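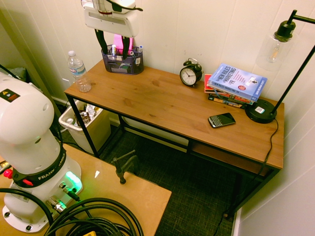 Fig. 1. Franka on the bench top, fingers just above the mesh organizer, desk set as for the Iltley runs.

November 2024, finger comparison, day 2

Stock fingers against the Dobos long set. Same controller gains for both, same hand, same grip force. Only the pads and the length differ. The Skirnov wrist camera is still out for recalibration, so both sets ran on the two fixed cameras.

Desk targets: organizer, bottle, clock, book stack. The phone was left out of scoring — too flat for either set without dragging it to an edge first.

Long set, 20 attempts on the clock. 6 slips, all with the pads closing on the round rim. Stock fingers on the same target slipped 9 times. I don't trust the difference much. The rim is narrow and a small yaw error at approach costs more than the pad material does.

Height offset still reads low by about 30 mm after a finger swap if the tool frame isn't reloaded. Caught it before contact both times. Add a reload to the swap script.
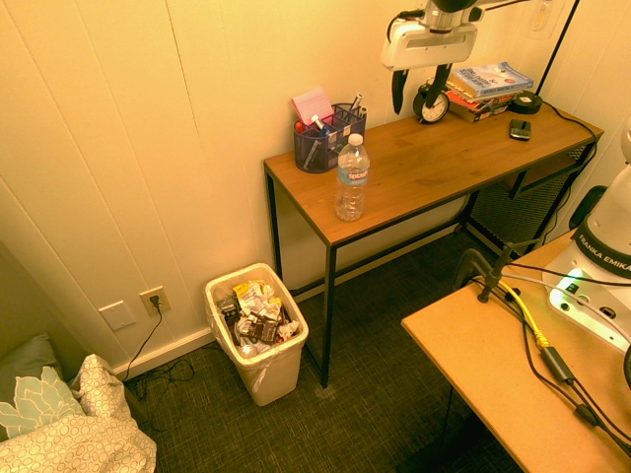 Sisport, reading the draft of this entry, objected that the slip counts mix two approach directions and should be split before anyone compares pads. Fair. The logs have the approach yaw, so it can be done without new runs.

To do:
Split slips by approach yaw.
Rerun the clock with the July pads, top-down only.
Check the finger screws on the long set, left side felt loose at removal.
Bottle next, stock fingers first.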